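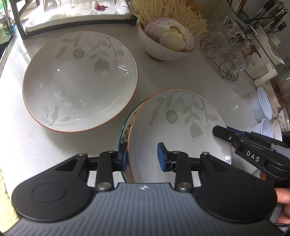 조리대에 꺼내 둔 식물무늬 접시와 양파를 담은 흰 그릇

## 그릇 정리와 6월 나눔장 안내

2019년 6월 3일

공유부엌 우르크홀름(Urkholm)의 그릇장을 다시 정리하고 있습니다. 작년 9월에 선반을 늘린 뒤로 기증받은 그릇이 계속 들어왔고, 큰 접시를 꺼내려면 작은 접시를 전부 들어내야 하는 상태가 되었습니다. 이번 달에는 자주 쓰는 것과 가끔 쓰는 것을 나누고, 남는 것은 나눔장에 내놓습니다.

주황빛 도는 갈색 테두리에 회녹색 식물 그림이 있는 둥근 접시는 계속 씁니다. 줄기와 잎이 위에서 늘어지고 꼬투리와 술 달린 꽃이 함께 그려진 접시입니다. 큰 무늬가 접시 위쪽에 있어서 음식을 가운데보다 조금 아래에 담으면 큰 그림이 덜 가려집니다. 국수나 볶음처럼 한 접시로 끝나는 음식에 많이 나가고, 모임이 있는 날에는 가장 먼저 동이 납니다. 앞으로는 개수대 오른쪽 아래 칸에 이 접시만 따로 둡니다.

청록색 테두리에 잎무늬가 있는 접시는 다른 묶음입니다. 그동안 두 가지를 섞어서 쌓아 두었는데, 설거지 후에는 테두리 색을 보고 나누어 넣어 주십시오. 급할 때 잠깐 겹쳐 두는 것은 괜찮습니다. 다만 한 더미에 12장을 넘기지 마십시오. 맨 아래 접시를 빼다가 이가 나간 일이 봄에만 두 번 있었습니다.

굽이 있는 흰 그릇은 재료를 손질해 담아 두는 용도로도 씁니다. 양파처럼 겹이 벌어지는 채소는 납작한 접시보다 이 그릇이 편합니다. 채소를 담았던 그릇은 물로만 헹구지 말고 세제로 닦아 주십시오. 양파 냄새가 남은 그릇에 과일을 담았다는 말이 방명록에 여러 번 적혔습니다.

유리잔은 흰 쟁반에 올려 선반에 둡니다. 로고가 찍힌 잔도 버리지 않고 함께 씁니다. 로고가 있는 면은 거친 수세미로 문지르지 마십시오. 잔을 엎어 둘지 바로 둘지는 의견이 갈렸는데, 당분간은 완전히 말린 다음 바로 세워 두기로 했습니다. 쟁반에 물이 고여 있으면 행주로 닦고 잔을 올려 주십시오.

### 나눔장

이번에 빠지는 그릇은 대략 200점입니다. 대부분 짝이 맞지 않는 찻잔과 작은 종지이고, 뚜껑 없는 반찬통도 꽤 있습니다. 한 점에 1,000원이며, 받은 돈은 수세미와 주방세제를 사는 데 씁니다. 금이 간 것은 미리 골라냈지만 가져가기 전에 한 번 더 살펴보시기 바랍니다. 포장지는 넉넉하지 않으니 신문지나 수건을 챙겨 오시면 좋습니다.

장소는 사눔(Sanum) 건물 1층 현관 옆입니다. 이달 넷째 주 토요일 오전 10시에 시작해 오후 2시에 닫습니다. 물건을 미리 맡아 두지는 않습니다.

### 그릇을 기증하려는 분께

큰 접시와 대접은 지금도 받습니다. 머그잔은 둘 자리가 없어서 가을까지 받지 않습니다. 칠이 벗겨진 냄비, 코팅이 상한 프라이팬도 받지 않습니다. 가져오실 때는 씻어서 말린 상태로, 상자 겉에 종류와 수량을 적어 주십시오. 현관 앞에 그냥 두고 가시면 비를 맞을 수 있으니 부엌이 열려 있는 시간에 들러 주십시오.

### 냉장고와 식재료

공용 칸의 채소는 일요일 저녁에 한꺼번에 확인합니다. 껍질을 벗긴 양파와 봉지를 뜯은 버섯, 삶아 둔 면은 그날 쓰는 것을 원칙으로 합니다. 남으면 뚜껑 있는 통에 옮기고 날짜를 적어 주십시오. 날짜가 없는 통은 확인하는 날 비웁니다. 간장, 식용유, 소금은 공용이고 개인 양념은 문 쪽 칸에 이름을 써서 둡니다.

바뀐 그릇장 배치도는 냉장고 옆면에 붙여 두었습니다. 자리가 불편하면 배치도 아래 빈칸에 적어 주십시오. 다음 소식지를 내기 전에 한 번 모아서 고치겠습니다.

우르크홀름 공유부엌 소식지 담당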